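From: Orathai Mahawong
To: jekaline-kitchen list
Date: 2021-01-17
Subject: Re: Play kitchen table, layout

Somkiat Intarasuk wrote:
> Can you confirm what stays out on the white table?
> The Lultau sheet from November still lists the old set.

Two layouts below, both from overhead. 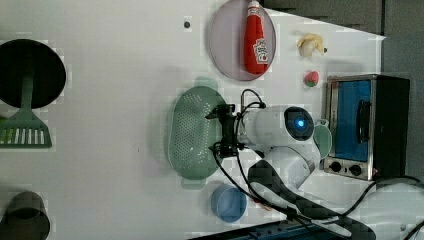
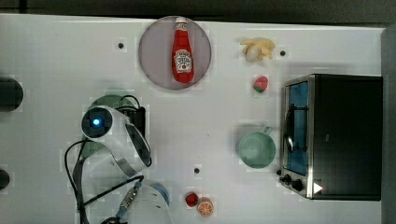

Both: toaster oven at the right, ketchup bottle on the plate, strawberry to the right of the plate. Colander in the first only, mint-green mug in the second only.

Plate colour differs (pink, then grey). Either will do, but put one on the sheet. The spatula and black pan go with the colander layout. The orange slice belongs to the mug layout.

Please keep the oven door clear in both. Spare toy food goes back in the Grinmont box, shelf 40.

Orathai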